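The Blue Box Cabinet at Parkthorpe
Gallery by Karim El-Sayed

I love a good storage cabinet, and the one in the back office at Parkthorpe has become my favorite piece of furniture in the whole building! We picked one color for the files and stuck with it, and the blue against that light wood makes me happy every time the door swings open. We started planning the switch in October, after years of mismatched folders, and on 20th February I finally sat down to put this little gallery together. Click through and enjoy the blue!

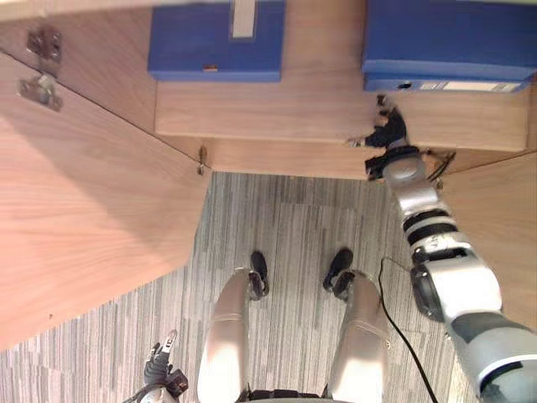 Box file with its pull strap, and the binders beside it. Look for the round finger hole in the spine, such a handy detail.

Our old paperwork ran to 261 folders (yes, I kept a list), and a lot of it was out of date. Sorting through it took six afternoons and a great deal of coffee, and I enjoyed it far more than I expected to. Everything that stayed got a proper home, with the papers we reach for most kept right at the front. 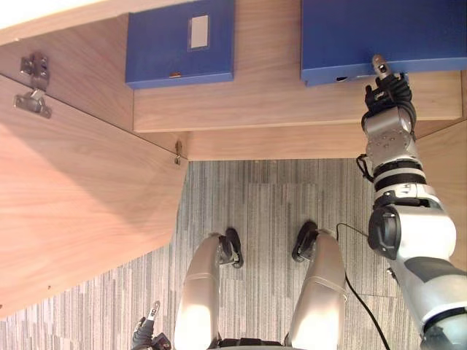
Two in royal blue, with a pale card in the label holder on the left one. The striped carpet tiles look great with them too!

I'm a big fan of label holders. You can swap the card whenever the contents change, and there's no sticky mess to scrape off later. I write mine in pencil first, then go over them in black pen once I'm sure. 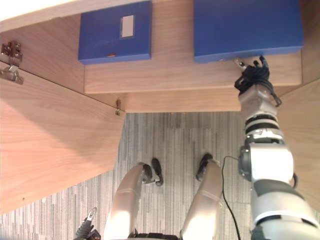 Next on my list is the Alaoui correspondence, some 400 letters that need sorting by year before they go anywhere near a shelf. I've already set aside a weekend for it and I can't wait to get started. More pictures when it's done!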